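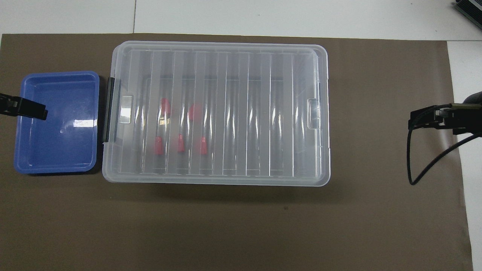
Figure 3. Translucent storage container with a ribbed lid, closed, on a brown mat.

3.2 Storage conditions and seed viability

Households in the Zurham district keep bean and squash seed from one season to the next, most often in paper envelopes, glass jars or lidded plastic containers (Figure 3). Earlier work on home seed saving has looked mainly at the choice of variety and has given less attention to where the seed spends the winter. We asked 98 households to record the storage place, the type of container and the month in which the seed was put away. For most crops this was August.

A total of 1,417 seed lots were entered in the register kept by Pavithra Shenoy at the Wurkbridge field station. Lots with no harvest year were left out of the germination test but kept in the survey of storage habits. Seed was sown on damp paper and checked each morning, and a lot was scored as viable when at least half of its seed had sprouted by day 15.

Storage place had a stronger effect than container type. Lots held in unheated rooms sprouted more evenly than lots held in kitchens, and the gap was widest for squash. Among kitchen lots, those kept near a stove did worst. Nearly 17 percent of households moved their seed at least once during the winter, and these lots are treated separately in Section 3.4. The local bean known as Caputo showed little response to storage place, a result we return to in the discussion.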